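Angle between two intersecting chords: average of arcs, or half of one arc?

vuvell posted:
I'm rewriting the handout for unit 7 of our geometry course and want the wording settled before it goes to print. Two chords AC and BD cross at P inside a circle, with P not at the center. The current text says "angle APB equals half the arc AB." I think that is wrong as written. Is there a standard short proof of the correct version that doesn't use trig? 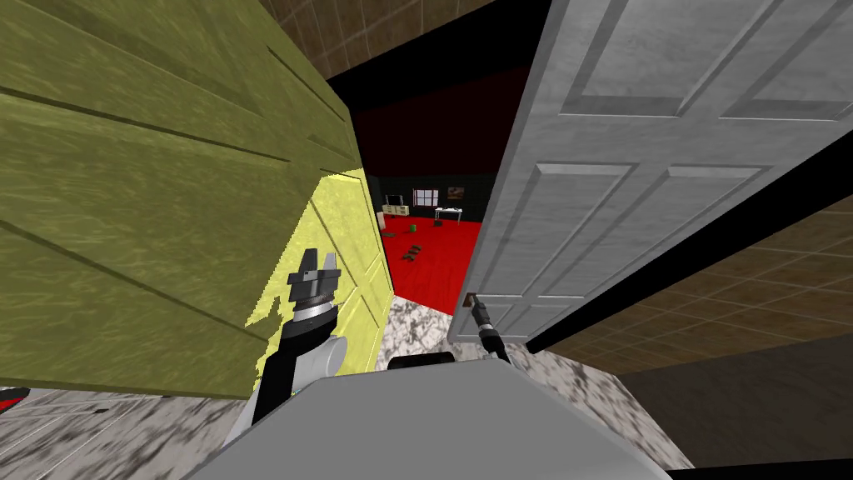 Jinavcombe replied:
It is wrong as written. Half the arc AB is the inscribed angle, with the vertex on the circle. For a vertex inside, you take half the sum of the two intercepted arcs, AB and CD.

Proof: draw BC. Triangle PBC has angle APB as its exterior angle at P, so angle APB = angle PBC + angle PCB. Angle PBC is the same as angle DBC, inscribed on arc CD. Angle PCB is the same as angle ACB, inscribed on arc AB. Each is half its arc. Add them.

gouveia_m replied:
Agree with the proof. I would write arc measures in degrees with an explicit "m" in front. Students confuse arc measure with arc length, and half of a length is not an angle.

Clitthorpe replied:
I'd go the other way on order of presentation. Start with the parallel chord. Through B draw the chord parallel to AC, meeting the circle again at E. Parallel chords cut off equal arcs, so arc AB = arc CE. Then angle APB equals angle DBE (corresponding angles), which is inscribed on arc DE, and arc DE is arc CD plus arc CE. Same result, and students see the two arcs joined into one.

Jinavcombe replied:
You need the parallel chord theorem first, and in most sequences that comes later. You also have the case where the parallel through B is tangent, so E doesn't exist as a second point. The exterior angle proof has no special case.

Clitthorpe replied:
The tangent case takes one line if tangent-chord angles have been covered. But fair point on sequence. In my course parallel chords come before inscribed angles.

vuvell replied:
In ours they come after, so I'll use the exterior angle version. Check my numbers for the worked problem: arc AB = 97, arc CD = 41, so angle APB = 69.

gouveia_m replied:
97 + 41 = 138, half is 69. Correct. The other pair of vertical angles is then 111, and the remaining two arcs have to total 222. 222 + 138 = 360, so it closes. I'd print that check under the answer.

tern1408 replied:
Does it still hold if P is the center? Then I get the central angle, which should equal the whole arc and not half of anything.

Jinavcombe replied:
It holds. At the center both chords are diameters, and the two opposite arcs are equal because their central angles are vertical angles. Half the sum of two equal arcs is one of the arcs. You can drop "with P not at the center" from the statement.

vuvell replied:
Dropping it. And for P outside the circle it becomes half the difference?

Jinavcombe replied:
Yes, far arc minus near arc, for two secants. Same method: draw the chord from one far point to the opposite near point and use the exterior angle again. The subtraction appears because the angle at P is now one of the remote interior angles.

Clitthorpe replied:
I would keep the outside case off this page. Students who get both formulas together mix up the signs.

gouveia_m replied:
Disagree. Put them side by side with the vertex position as the heading: inside, on, outside. With the vertex on the circle the second arc is zero and both formulas give half the arc.

vuvell replied:
Going with the side-by-side layout. I'll post the revised page when the diagrams are redone.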